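Hanging an extension block on the wall over a table – hook or screws?
Last updated: August, 21:40

flellska_fan
I'm sorting out the table in the back room and want the sockets up off the surface. At the moment the block lives on the floor and I have to crawl under every time I want to plug something in. The one I've bought is a flat white panel with six sockets, three rows of two, and it has a little loop at the top for hanging. The table is a light wooden one pushed against a white wall. I rent, so I'd sooner not drill.

Has anyone hung theirs from a stick-on hook and did it stay up?

Amirul Raju
Yes, mine hangs from one. The hook is on a square blue plate with a cartoon fish on it, from my daughter's old bathroom set. Clean the wall first, let it dry, press the plate on hard and leave it overnight before you put any weight on it. The packet will give a weight limit. Weigh the block with its cable, as the cable is often heavier than you'd think.
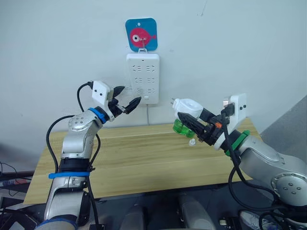
I set the height so the cable comes down to the table with a bit of slack and no pull on the hook. If the cable is tight it will drag the whole thing sideways a little each time you touch it. Mine has been up since last winter and I've had to straighten it twice.

stinance60
I wouldn't do this. The hook takes the weight fine when nothing is moving, but every time you pull a plug out you're pulling the block away from the wall. A single loop doesn't stop it swinging. Two screws and it's done. Fill the holes when you leave.

Amirul Raju
You hold the block with your other hand when you pull the plug. I do that with any extension lead, on a wall or off it.

stinance60
You do. Other people in the house won't.

marrowbone
I'm with stinance on this, sort of. I had one on a stick-on hook over the kitchen worktop and it came down after a fortnight. That was on painted plaster above a kettle though, so steam may have had something to do with it. The same type of hook in the hall has held a bag for years.

flellska_fan
No kettle near mine. It would be a lamp, a phone charger and one of those plug-in liquid air fresheners. The charger and the lamp would stay in most of the time.

watari_dave
Watch the air freshener. The bottle needs to hang straight down or it can leak, and on a panel with the sockets close together it may block the one underneath. I put mine in the bottom row for that reason. Also check which way up the sockets are before you buy refills, because some of the units don't turn.

And put the cap back on the refill bottle if you take it out to move it. I left one open on a pine table and the mark never came off. Tried everything, ended up putting a mat over it.

Amirul Raju
Agree about the bottom row. I'd keep it away from the phone charger as well, if there's room.

kokkonen167
Could you not use two hooks, or a couple of strips of the double-sided stuff behind the bottom corners? The hook carries the weight and the strips stop it swinging. I did this in a rented flat and got my deposit back. Warm the strips with a hairdryer when you take them off – slowly – and the paint stays on. Unplug everything first, obviously.

stinance60
That's better than one hook. I'd still use screws.

marrowbone
Does the instruction leaflet say anything? Mine said not to cover the vents or stick anything on the back.

flellska_fan
Just looked. It says indoor use only, keep dry, don't join it to another extension. Nothing about strips, and there are no vents on the back that I can find. I'm going to try the hook and two strips on the bottom corners, and keep the air freshener in the bottom row. If it comes down I'll ask the landlord about screws.

watari_dave
Let us know how the paint does.

Related threads
Cable tidy for a table with no back edge (60 replies)
Stick-on hooks on textured wallpaper
Getting air freshener oil out of untreated wood (167 replies)
Kokkonen wall shelf – which plugs for plasterboard?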